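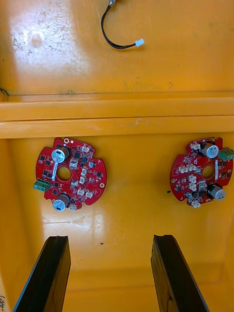

What Does a Robot Team Need to Buy?

Imagine you get to set up a robot that sorts parts. How exciting! But before the robot moves an inch, somebody has to make a shopping list.

The arm goes at the top. It costs the most, so the team at Plandar saved up for 18 months to get theirs. Next come grippers, which are the robot's fingers. Fingers wear down, so it's smart to buy spares!

Then there are the little things - and there are lots of them. Bins, trays, screws, cables and paper all cost money too.
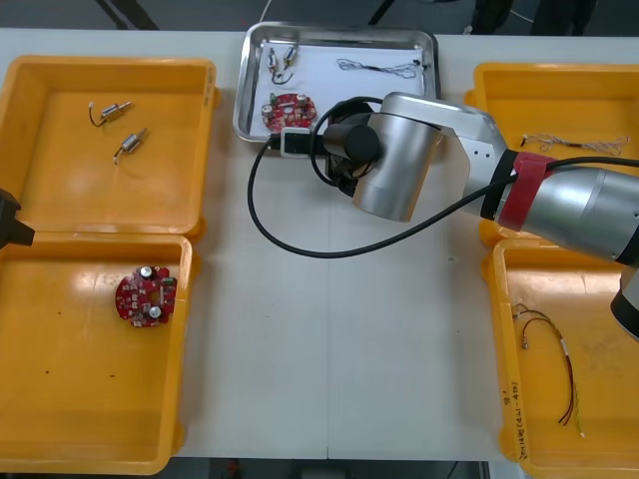 A robot arm reaches over a metal tray. The yellow trays hold motors, wires and a circuit board.

Robots also need parts to practice on. Say one small motor costs 4 dollars and you want 16 of them. That's 64 dollars, just for motors! Now add circuit boards and bundles of wire, and your list gets long fast.

Good planners draw the table before they buy anything. Where will each bin go? Can the arm reach them all? A drawing costs nothing, and a bin that's too far away is money wasted. 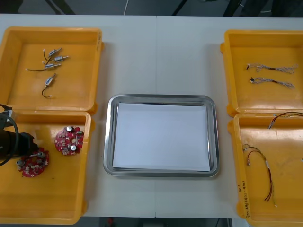 Bins on both sides, a tray in between. The paper in the tray is still blank.

Try it yourself! Pretend you have 100 dollars for bins, trays and motors. Look up some prices with a grown-up, write your list, and keep a little back for surprises.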